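The Thousand-Towel Winter

In Gumberg, the working day starts with laundry. By 8 in the morning Vinzenz Ammann has emptied two bags of clean clothes onto a bench, mixed them up with both arms and sent a list to the people who will spend the day folding them.

Ammann runs data collection at Thaler, a small company that wants a robot to put clothes away in ordinary homes. The robot itself lives in a back room and is mostly switched off. What the company needs first is examples, and those come from people. They carry a hand-held gripper with a camera on it, squeeze it open and shut, and do the job the way a robot with the same gripper would have to do it.

The project is called Arance, after a crate of oranges used in its first trials. Fruit was easy. It kept its shape, and a model trained on 200 recordings could pick it up most of the time. Then the team tried a sweater.

"A sweater is a different object every time you drop it," Ammann says. "The sleeve is inside, the sleeve is outside, the collar is under everything. You think you have shown it enough, and then you look at what it does and it grabs the middle and lifts."

His answer was to stop working only in Gumberg. The bench there is gray, the light never changes, and the early models learned both of those facts very well. Moved to a kitchen table, they reached for the edge of the table. Since February most of the collecting has been done in homes, on beds and mats and sofas, with whatever is in the room left where it is.

Ayodele Ajayi checks what comes back. She works from the second office, in Drosau, and watches every recording at double speed before it goes into the training set. A good day's work from one collector is 20 usable folds of the same kind of garment. She throws out the ones where the cloth slips out of view or where somebody helps with a free hand, a habit that new collectors find hard to drop. 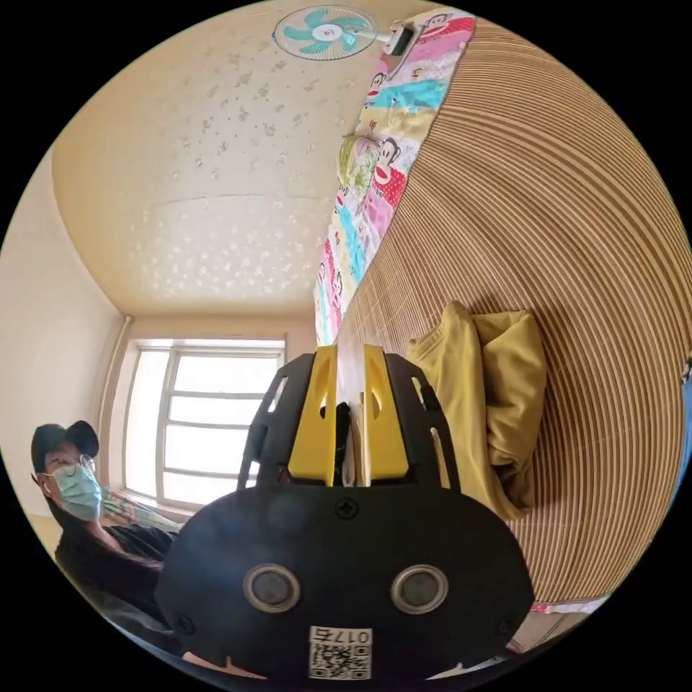

She does keep the clumsy ones. A fold that goes wrong and gets fixed is worth more to her than a clean one, as long as the fix is done with the gripper. Early on the team asked for tidy work only, and the model that came out of it had no idea what to do after a mistake. It would hold a corner in the air and wait.

Patterned bedding is another thing she asks for. Plain sheets make the edge of a shirt easy to find, and the model gets lazy about it. Stripes and prints are harder. So is bright daylight from a window, which can wash out a white T-shirt until the hem is gone.

The target for the first stage is 1000 accepted recordings of each garment type. Towels got there before anything else. Sweaters are well behind, and fitted sheets have been put off until someone at Thaler can agree on what a folded one should look like.

Ammann still does a session himself when he has a free afternoon. He is slower than most of his collectors, and Ajayi sends his recordings back as often as anyone's - the last batch came back with a note about his left hand.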